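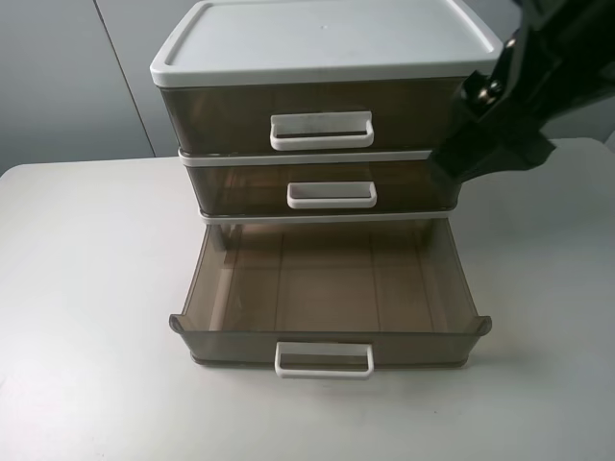
I'm collecting demos for a drawer-opening policy and I can't decide what to do with the ones that aren't clean. The task is simple on paper: open a drawer by its handle, let go, back off. I drive the arm by hand through Histum, which records the joint positions and both camera streams, and I hit a key to start and stop each episode. My trouble starts at the end. Say the bottom drawer is all the way out, the way it is up top, and the gripper is still hanging down next to the two closed ones. Is the episode over? From the fixed camera the arm is covering part of the organizer's right side, so if I stop there, every "finished" example ends with the arm in the way. If I keep recording until the arm is parked, I get a lot of frames where nothing much is happening and I'm basically teaching it to leave.

So far I've been inconsistent, I admit it. Some episodes stop the second the drawer stops moving, and some run until I've tucked the arm back up in the corner. I trained on the mix over the weekend and the thing opens the drawer and then sort of dithers next to it, little up-and-down motions, forever. I assume that's my fault and not the network's.

The other half of this is the approach. I've been lining up pretty carefully on the handle, fingers spread, one on each side, before I go in.

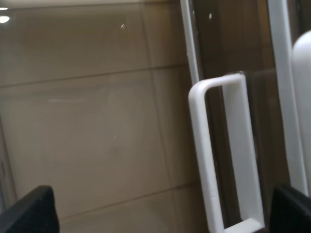

When I line up badly I back out and try again, and I've been throwing those episodes away. A friend at Kobori told me that's a mistake and I should keep them. Someone on the Histum list told me the opposite, that one wobbly retry poisons ten good ones. I've got 3 free evenings before I need to hand the dataset over and I'd like to spend them recording the right thing.

Things I've already tried, to save you typing:

- Slowing down near the handle. Helped a little with my aim, made the episodes very long.
- Trimming the ends afterward by hand. I did one evening of this and I'm not doing it again.
- Only using the fixed camera. Much worse, it misses the handle all the time.

So, two things really. Where do you end the episode, and do you keep the fumbled approaches? My goal was 1,000 episodes total but I'd happily take fewer if they were better.

*Posted by Huệ Phí, 12 Mar 2019*

---

**drywall_otto**

Pick one ending and never change it. I mean it, write it on a sticky note and put it on the monitor. The dithering you describe sounds exactly like what I had on a cabinet task — the policy sees "drawer open, arm close by" and half your data says stop and the other half says go home, so it does a bit of each.

I'd go with parking the arm. Open, release, lift straight up, go to the same rest pose every time, hold it for a beat, stop. Yes, you pay for some boring frames. But then "done" looks different from "almost done" in both cameras, and that was the whole fix for me. It also gives the fixed camera a look at the whole organizer at the end, which is handy if you ever want to check success automatically.

For the boring frames, don't trim by hand! Write a little script that drops frames where the joints barely change, and leave a handful at the very end so it learns to sit still. Check a few on playback before you trust it, though. My first threshold was too greedy and it ate the pause right before the grasp, and the policy started snapping shut early.

I don't know about the retries, I've always tossed mine.

**sal from Ulley**

Your friend is right, with a catch. Keep the ones where you missed and then recovered smoothly. Toss the ones where you got confused, hovered around, let go of the controller, bumped the organizer and slid it across the table, whatever. What the policy needs is "I'm off to the left of the handle, here's how I get back." If every approach you record is perfectly centered, it has no clue what to do the first time it drifts, and it will drift.

What I do now is start some episodes badly on purpose. Put the gripper too far left, or a bit low, or rotated, and only then hit record. You get the correction without recording the mistake, so there's no fumble in there for it to copy. I do this for every drawer, top, middle and bottom, and I write down which one I did so I don't end up with a giant pile of bottom drawer and nothing else. Speaking of which, are you mixing up which drawer is open at the start? You didn't say. If the other two are always shut you're going to be surprised later when somebody leaves one open.

Also move the organizer between episodes. Not a lot, a couple of finger widths and a small turn. I skipped this for ages and my policy had more or less memorized a spot on the table.

I wouldn't worry about hitting your number. Record a small batch with one clear ending and some bad starts, train on that, see where it fails, then record more of wherever it failed.

**pinwheel88**

had the same jitter. in my case it was the Stakport driver dropping frames on one camera so the two streams were out of step by the end of long episodes. might not be your thing but check the timestamps before you redo everything, takes 2 minutes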